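Cuaderno de taller, octubre. Puntuación de combates.

Revisado el Condori-Murkmont a partir de la hoja de Z. Agudelo. Recuento de golpes: 2214 lanzados entre los dos.
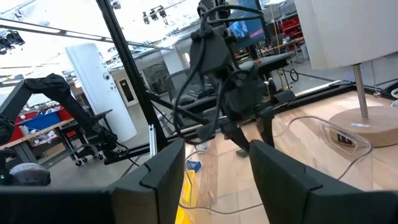
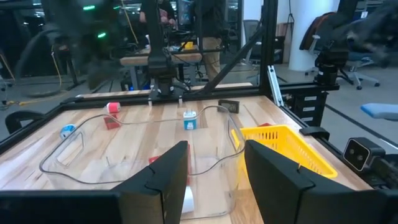
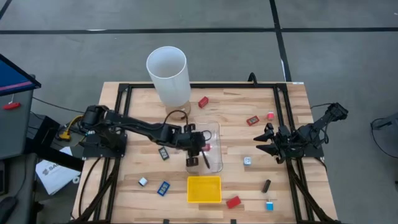
Recipiente transparente sobre la mesa de madera, en las tres.

El asalto 11 sigue sin cuadrar: Conell da 2 puntos de diferencia y Tritville, uno. Falta comprobar si se restó la amonestación. Zoila repite el conteo del 11 a media velocidad. No cerrar la tarjeta hasta entonces.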